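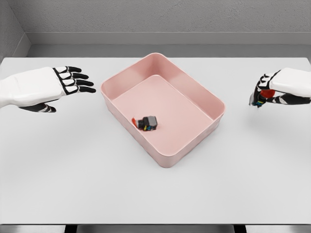

**Subject:** Vidgate uploads from the back office stop partway, small files go through
**Opened by:** Iona Drummond
**Handled by:** Kenneth MacAulay
**Priority:** Normal, raised to High after the second entry
**Status:** Closed

## Original report (Iona)

Since we moved desks I can't get anything big into Vidgate. I drop the file into the Shim folder like always, the icon turns blue, the bar moves for a bit and then it sits there. After a while the icon turns yellow and it says "Transfer interrupted, will retry." Then it starts again from zero.

Short documents and single pictures go up fine. Video clips and the zipped project folders don't. I left one clip running over lunch and it was still yellow when I got back.

I've restarted the computer twice and signed out of Vidgate and back in. Web browsing seems normal, maybe a little slow on pages with a lot of pictures. Email works.

The queue counter in Shim says 435 and it keeps growing when I add things. I need the May delivery up there before the client asks for it.

## Kenneth – first reply

Thanks, that's a clear description. A few things before I come over:

1. Please don't delete anything from the Shim folder. The queue is only a list that points to the files, and if you take a file out while it's waiting, Shim marks the whole batch as failed.
2. Click the Shim icon, choose Help, then Save Log. It puts a text file on your desktop. Attach that here.
3. Is anyone else at the new desks having the same problem?

## Iona

Log attached. The other people in the back office don't use Vidgate so I don't know. One of them said opening things from the shared drive is slow but she thought it was always like that.

My old desk is still free if you want me to go back there for a test.

## Kenneth

Log reviewed. The same lines come up for every large file:

 transfer start, part 1
 part 1 sent, waiting for confirm
 no confirm after 40 s
 transfer interrupted, retry scheduled
 transfer start, part 1

So Shim sends the first part of the file, doesn't get an answer from the server inside the limit, and throws the part away. Files small enough to fit in one short part get their answer in time. The limit is the default and everyone in the building has the same one.

Possible causes at this point:

- account or permission problem on the Vidgate side
- bad Shim install or corrupted queue
- security software scanning the upload and holding it
- the network between the desk and the router

Vidgate status page shows no incidents. I signed in with Iona's account on my own machine (with her there to type the password) and uploaded one of the failing clips through the web page. It went up the first time. That rules out the account and the file.

## Kenneth – Shim reinstall

Did this remotely. Steps, in case it comes up again:

1. Quit Shim from the icon, not from the window. Closing the window leaves it running.
2. Copy the queue file to a safe place.
3. Uninstall Shim, restart, install the current version from the Vokell software page.
4. Start Shim, sign in, let it build an empty queue, quit again.
5. Put the saved queue file back and start Shim.

Queue came back with the full list. First large clip failed in the same way with the same lines in the log. Renamed the queue file and tried with an empty queue and just the one clip. Same result.

The queue and the install are fine. Reinstalling was worth a try but it cost Iona an hour, sorry for that.

## Kenneth – security software

Checked the scan history. Nothing held, nothing blocked. Added the Shim folder to the list of trusted locations for one test and took it out again afterwards. No change.

## Iona

I tried something while I was waiting. I turned on the wireless on my laptop and pulled out the network cable, and one of the clips went through. Took a few minutes but it's green now. When I plug the cable back in the next one gets stuck.

Should I just use wireless from now on?

## Kenneth

That's very useful and it narrows this down a lot. Yes, use wireless for the delivery if it's urgent. It's slower than a good cable and the signal in the back office isn't great, so I'd like to get the cable working properly.

Raising the priority, as the shared drive complaint from the same room may be the same fault.

## Kenneth – on site

Went to the back office on Thursday.

Opened the network adapter status on Iona's laptop with the cable connected. Link speed shows 10 Mbps. Every wired desk should show at least 100. That alone explains most of it: at that speed Shim can't push a whole part and get the answer back before the time limit runs out, especially if anything else is using the line.

Checked whether somebody had set the speed by hand in the adapter options. It was on automatic. Forced it to 100 as a test and the link dropped completely. Put it back on automatic and it came up at 10 again. When an adapter does that, the wiring is the usual suspect.

Swapped parts one at a time:

- **Patch cable at the desk.** Replaced with a new one from the cabinet. Still 10.
- **Docking station.** Bypassed it, cable straight into the laptop. Still 10.
- **Laptop.** Plugged mine in at the same jack. Also 10, so Iona's laptop is fine.
- **Port on the Clilta switch.** Moved the other end of the line to a free port. Still 10.
- **Patch cable in the cabinet.** Replaced. Still 10.

What's left is the wall jack and the cable inside the wall.

Also checked the jack next to it, the one used by the colleague with the slow shared drive. Hers shows 100. I copied a large folder over and it went at a normal rate, so her problem is probably separate. I've asked her to open her own ticket with the name of the folder that's slow.

## Kenneth – wall jack

Took the cover off the jack. Two of the wires weren't seated all the way into their slots, and one of those had been nicked close to the end, with bare copper showing. The cable had also been bent hard against the edge of the box. My guess is that the desk was pushed up against the jack during the move with a plug in it, but I can't prove that and it doesn't matter much.

Fix:

1. Disconnected the line at the switch.
2. Cut the damaged end off. There was enough slack in the wall for this – if there hadn't been, we'd have needed the contractor.
3. Fitted a new jack, following the same color order as the far end. Check the far end first and don't trust the sticker on the new part, as the building has both orders in use.
4. Ran the cable tester from both ends. All wires pass, in the right order.
5. Put the cover back and moved the desk out from the wall by the width of a hand.

Link now comes up at full speed on automatic, on both laptops.

## Test after repair

- One of the clips that had failed every time: uploaded on the first try, no retry lines in the log.
- Zipped project folder, the largest in the queue: uploaded, confirmed in Vidgate, opened from the web page.
- Small document: no change, as expected.
- Let Shim work through the rest of the queue unattended.

I've left the time limit in Shim where it was. It can be raised in the settings file and a couple of old forum posts suggest doing that, but it would have hidden this fault and the uploads would still have crawled.

## Iona

Queue is down to zero this morning. Everything is green except one clip that says "Name already exists." I think that's the one I sent over wireless and then dropped in again by mistake.

## Kenneth

Yes, that's a duplicate. In Vidgate, open the folder and compare the size of the file there with the one on your laptop. If they match, right-click the entry in Shim and choose Dismiss. Don't choose Replace unless you want the version number to go up, because the client gets a notice each time it does.

## Iona

Sizes match. Dismissed it. The client has the link.

Can you tell me how to check the speed thing myself? I'd like to know if it happens again.

## Kenneth

Sure. Open Settings, then Network, then click on the wired connection. Scroll down to Link speed. If the number there is 10, reseat both ends of the cable at your desk and look again. If it doesn't change, write to us and put the jack number in the message. Yours is on the small label on the cover.

If it's only Vidgate that's slow and the link speed looks right, save the Shim log before you restart anything. Restarting clears the older lines and those are often the ones we need.

## Internal notes

- Jack replaced, line label at the switch updated. The old label had the previous room name.
- One spare jack left in the cabinet. Need to order more.
- The moved desks in the front room haven't been checked. Two of them are also tight against the wall.
- Help page for Shim says a yellow icon means "server busy." It also shows up when the local link is slow. Sent a correction to whoever edits the Vokell help pages, no answer yet.
- Linked this ticket to the separate one for the slow shared drive.

Closed with Iona's agreement.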